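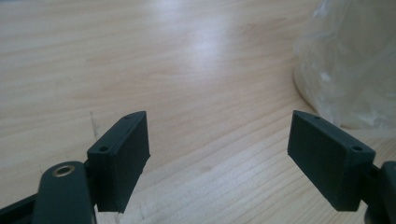

Darius asked after the last session why we bother with a start rule at all, if the software can trim the clips anyway. Fair question, and Alina Cârstea put it in the course mailbox too. Short answer: trimming finds motion. It does not find a bad start.

Notes for unit 2, demonstration recording, hand-held grippers. Read before lab.

Start position
Jaws open, nothing between the pads. Both pads in view. Hold still, then go. Same again at the end, open and still, before you stop recording.

Pads and pivots
Check screws before each block, not after. Any play at a pivot, stop and tell whoever is on the bench. Don't tighten it yourself mid-block, it changes the opening and teh calibration is gone. New calibration = new block number.

Table
Bags and packaging: fine if the task sheet lists them, otherwise move them before you start. Don't shift anything by hand during a take. Glare on the top is allowed, but write it in the log. Wiping down between takes is ok.

Block size
50 takes max, then swap operators. Last year's Dotham set had 2946 takes and 587 were thrown out, mostly missing end holds. Filali's group re-recorded theirs in February. Avoid.

Failed grasps
Keep them. Mark F in the log, no retry inside the same take. Costel deletes his, please stop.

Speed
Slower than feels natural. If the object swings, too fast.

Log sheet
Block no., operator, task, calibration file, F or blank, remarks. Initials on every page. Sheets without initals don't get counted.

Homework: write your own start and end rule for a two-handed task, one page. Bring it printed. Ghassan Semaan has the blank log sheets.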